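3. Table Coverings and the Low Table in Household Kitchens
Fumiko Imai, Hema Shetty and Kenta Sakai
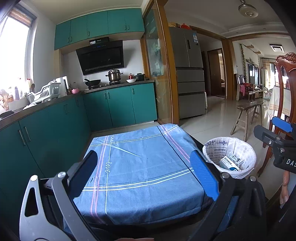

Reading time: 3 min

Figure 2. A low square table with a blue cloth in a home kitchen. A lined waste bin stands to the right of the table.

3.1 The low table as a second work surface

Most earlier accounts of kitchen work begin at the counter. In the homes visited for the Hadosside study, the counter was often only one of several surfaces in use, and the low table came up repeatedly in interviews as the place where food was sorted, mail was opened and small repairs were done. Of the 73 households that took part, 20 kept a low table in the kitchen itself. The present section deals with those 20 households and with the cloths they used.

Participants gave varied reasons for covering the table. Several spoke of protecting the top from scratches and heat. Others had inherited the habit along with the table and had not considered removing the cloth. One participant, who had moved twice in the period before the interview, said that the cloth was the first thing she unpacked because the room did not feel finished without it.

3.2 Pattern and orientation

Plain cloths were uncommon in the sample. Stripes, checks and printed words were all recorded, and more than one kind of pattern could appear on the same cloth. The covering in Figure 2 combines pink and white stripes with the word "love" in white script, and a nearby table has a white cloth edged in beige checks. We did not find that households tried to match coverings within a room. When asked, participants tended to describe each cloth by where it had been bought or who had given it to them, and seldom by its color.

Stripes did have a practical use in some homes. Two participants explained that they lined up a stripe with the table edge when putting the cloth back after washing, and that they could tell from across the room whether it had slipped. Printed words served the same purpose for one of them. Sasaki, in her notes for the Maddocks visits, records a similar practice with checked borders.

3.3 Creasing and fit

Faint creases, of the kind seen across the top of the cloth in Figure 2, were coded as "light." Heavier folds that would tip a cup or bowl were coded as "marked." Coders worked from a set of 648 photographs and assigned one code to each covered table. Where the cloth folded over the edge, the overhang was coded separately, as participants often tolerated wrinkles there that they would have smoothed on top.

3.4 Position of the waste bin

The bin was recorded whenever it stood beside the low table. Participants who kept it there mentioned peelings, wrappers and medicine packaging as the items most often dropped in from a seated position. Shopping bags were widely reused as liners, and the round bin in Figure 2 is lined with a white plastic bag marked "PHARMPLUS." Households that kept the bin under the counter were more likely to report clearing the table in a single trip at the end of a task. This difference is taken up again in Section 4, together with the seating data collected by Ormsby.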